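30 July 2025
Bench log, desk by the monitors

Cleared the front of the desktop and moved everything to the rear. Books restacked on the right, below the big AOC screen, with the two thick black-spined volumes at the bottom, then Theoretical Neuroscience, then the one with the light teal spine. The top one is due back to Laurier Gosselin.

Yellow cloth left between the white box and the books. It is for dry dusting of screens only — no solvent. Liette Poirier has ordered 30 replacements from Orkenen, delivery expected by the end of next week.

Seam between the two desk panels checked with a straight edge. Step at the front is under 2 mm, acceptable for writing, but keep the balance off it. Total desk length measured at 1,715 mm, noted for the Brorkden shelf quote.

To do: label the loose connector by the stand leg. Ask Liette whether the white box stays here or goes back to the store. 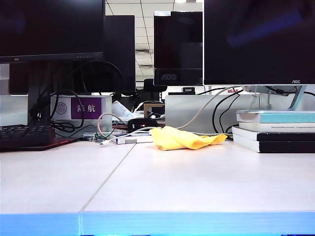

Rear of desk after clearing, cloth and book stack.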